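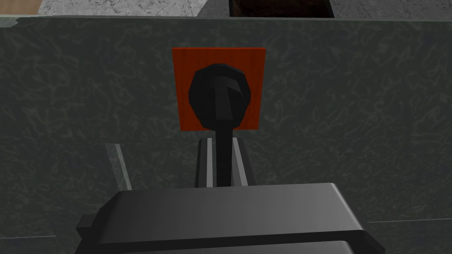 Figure 1. Simulator view along the gripper toward the orange-red square. The dark stem of the handled object runs down behind the gripper body.

Estimating Sideways Offset Between a Gripper and a Thin Handle from Simulated Images

Final project report, Robotics Laboratory course, Lindthorpe
Submitted Wed 17 June

1. Purpose

The project tests whether the sideways offset between a robot gripper and a thin handle can be estimated from a single color image when the gripper hides part of the handle. The estimate is meant to be used just before the gripper closes. If the offset is too large at that point, one finger meets the handle before the other and the handle is pushed or turned before it is held.

The simulator gives the exact pose of every body, so the offset can be read directly and used as the label. A real arm doesn't offer this. The estimator therefore sees the image only, and the pose data are used for labels and scoring and nowhere else.

Two methods are compared. The first, called Sandwood in our code, is a line-fitting method with no training. The second, called Louro, is a small convolutional network trained on labeled images. Both return one signed number in millimeters, positive when the handle is to the right of the gripper center line.

2. Scene and data

All images come from the Mondgate kitchen scene, which was supplied with the course. We changed the starting pose of the arm and the direction of the main light. The materials were left as supplied, including the dark veined surface that lies behind the handle in most views. That choice makes the task harder. A black handle against a dark surface gives a weak edge, and the veins give many short false ones.

The arm was run through 80 scripted approaches. Each approach begins with a random sideways shift and ends when the gripper is at closing height. Images were saved at a fixed interval. After removing duplicates and images with no part of the handle visible, 1,436 remained. Of these, 800 were used for training, 221 for validation, and the other 415 for testing. The split was made by approach, so that images from one approach never appear in two sets. An earlier split made by image gave much lower errors on both validation and test data, and those results were thrown out.

No images from other scenes were added. The reported errors say nothing about how either method would behave with a different handle or a lighter surface.

3. Line-fitting method (Sandwood)

The image is converted to gray and smoothed, and a vertical gradient filter is applied inside a fixed window above the gripper body. Short segments are joined if they have nearly the same slope. The method then looks for two long segments with a dark band between them and reports the center of that band relative to the gripper center line. The pixel distance is changed to millimeters with the known camera model and the depth of the closing plane.

The window is fixed because the gripper body always takes up the same part of the image. Its position was set by hand on training images. The only other free settings are the gradient threshold and the largest allowed slope difference, both chosen on the validation set.

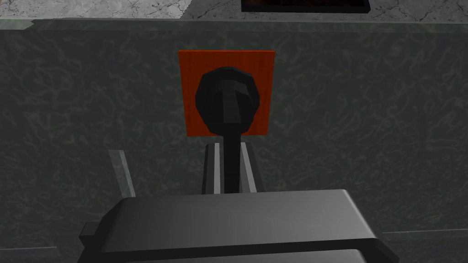

False pairs were the main source of large errors in the line-fitting method. A pair is accepted if it is long and nearly parallel, and early versions took the pair with the strongest contrast. In the view of Figure 2 there are three candidates: a pale strip on each side of the stem, and farther left a leaning, translucent one that fades out at its lower end. The two inner strips run parallel with the dark channel between them, and the stem sits in the middle of that channel, so the pair we want is easy to name by eye. The gradient filter doesn't separate the three so well. When the leaning strip is matched with the left inner strip, the reported center moves to the left of the handle by more than the width of the stem. Adding the rule that the band between the lines must contain a darker core removed most of these cases on the validation set. The rule costs very little time, but it depends on the stem being darker than its surroundings.

The faceted head above the stem was tried as a second cue. Its outline stands out well where it overlaps the orange-red square, and a simple color threshold finds the square in nearly every image. The idea was to take the center of the dark region inside the square and extend a line from there down to the gripper. It worked when the camera looked straight along the stem. With the arm turned, the error grew with the distance from the head to the closing plane, and the cue was dropped.

4. Trained method (Louro)

The network has four convolution layers and two fully connected layers. The input is the same window used in Section 3, kept in color. Training used squared error on the offset. The learning rate was lowered once the validation error stopped falling, and the weights with the lowest validation error were kept.

Brightness and contrast were varied at random during training. Horizontal flips were used in one run with the sign of the label reversed. Flips made the test error worse. The gripper body carries a block on its left side only, and the light isn't even across its upper face, so a flipped image shows a gripper that never occurs in the test data. All results below are from training without flips.

5. Results

On the test set the line-fitting method had a mean absolute error of 3.4 mm and the network 1.3 mm. The medians are closer, 1.5 mm and 1.0 mm. The difference in the means comes mostly from a small group of images in which the line-fitting method picked a wrong pair.

The line-fitting method returned no answer on 6 percent of the test images. These are left out of its mean, which favors it. The network always returns a number and has no way to signal that it is unsure.

Errors of both methods were larger early in the approach, when more of the veined surface falls inside the window. At closing height the network's mean error was 0.8 mm. The clearance between each finger pad and the handle is 4 mm in the model, so this would be enough for a centered close in simulation. We didn't run the close with the estimate in the loop.

6. Limits and remaining work

The labels describe the offset at the closing plane. If the handle tilts during the approach, the label is still correct but the part of the handle visible in the window may lie well off that point. Tilt was not varied on purpose and stays small in the recorded data.

Camera position was also held fixed relative to the gripper. A few trial images made with the camera turned slightly gave errors several times larger for the network, while the line-fitting method changed less. There were too few of them to report a figure.

In July the lab machines will be free for longer runs, and the next step is to repeat the training with random surface materials and random camera angles. The scripts, the split lists, and the label files are in the course folder under the two method names.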